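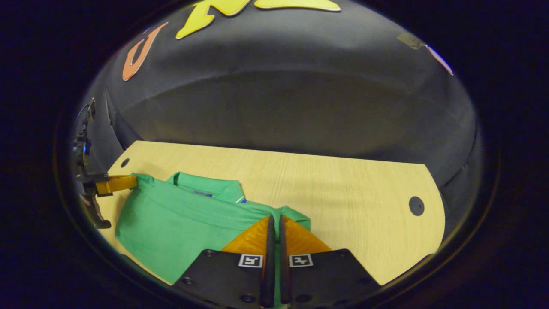

Our group picked folding for the textiles unit because all of us do it badly at home, and because the clothing exchange at Grurnville had a real problem we could work on. Every April the exchange fills up with donated shirts, and by the second afternoon the piles have slumped over and people are digging through them for a size. We wanted a fold that a new helper could learn quickly and that would leave the size easy to check. Polo shirts turned out to be the hardest, on account of the collar, so we ended up giving them most of our time! The green polo is folded into a rough rectangle with the collar side up, and you can find the little blue label just inside the collar without opening anything. The collar stands up a bit, which we argued over for quite a while (Reda Bouazza wanted it pressed flat, like in a store), but in the end we let it stand so the shirt keeps its shape at the neck.

We tried 3 ways of folding, and each of us did 60 shirts before we compared notes. The first way, sleeves in and then in half, was fast but left the label buried. The second was a tight roll, which saved space in the bins and was lovely to look at, but the rolls came undone as soon as somebody picked one up. The third was the flat rectangle, and that's the one we taught to the others in our class, 14 people in all, most of whom had it down after a few tries.

Our biggest mistake was working too close to the side of the table. A shirt that hangs over even slightly will pull crooked when you bring the bottom up, and then you have to start again. We also should have sorted by fabric first, as the thick cotton polos and the thin sports ones really don't stack well together.

If another group takes this on next year, we would love to see them try it with sweaters.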